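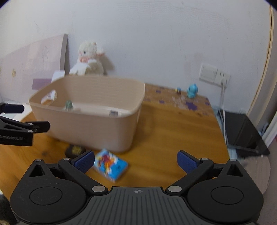
A beige bin with an oval handle opening, on a wooden table with a bright blue packet in front.

FOR IMMEDIATE RELEASE
August 23, 2025

Tatex Asks a Whole Town to Empty Its Junk Drawers

RIVAS — Tatex, the home storage company that has spent 11 years selling people more places to put things, announced today that it would like them to have fewer things. The company sees no conflict here and has asked that the question not be raised at the launch.

The Great Drawer Amnesty opens next month at the Tatex store in Rivas. Residents may bring in the contents of one kitchen drawer, tip them into a bin and sort them at a table with a member of staff, who has been trained not to comment. Working batteries, usable pens and unopened packets go to the swap shelf. Dead batteries go to recycling. Keys that fit no known lock may be taken home again, as everyone is going to do that anyway.

The idea was tested in April in nearby Noneck, where 37 households took part over 4 days. Between them they handed in 200 takeout menus, several from restaurants that are now banks. One family found the warranty for a toaster it no longer owns and asked to keep it.

"We expected people to be embarrassed," said a Tatex spokesperson. "They were proud. One man brought two drawers and had to be told the rules."

Visitors who finish sorting will receive a Pluvex drawer divider, the company's newest product, which splits a standard drawer into four compartments. Tatex research suggests that three of these will stay tidy and the fourth will fill with rubber bands by winter. A larger model is in development for people who have already given up on the first.

Sessions last half an hour and are free. Booking is recommended, particularly for anyone who describes their drawer as "not that bad." Paint, medicines and anything still sticky cannot be accepted.

ABOUT TATEX
Tatex makes bins, boxes, dividers and lids for the home. Most of the lids fit.

Press inquiries: Tatex Media Desk, Rivas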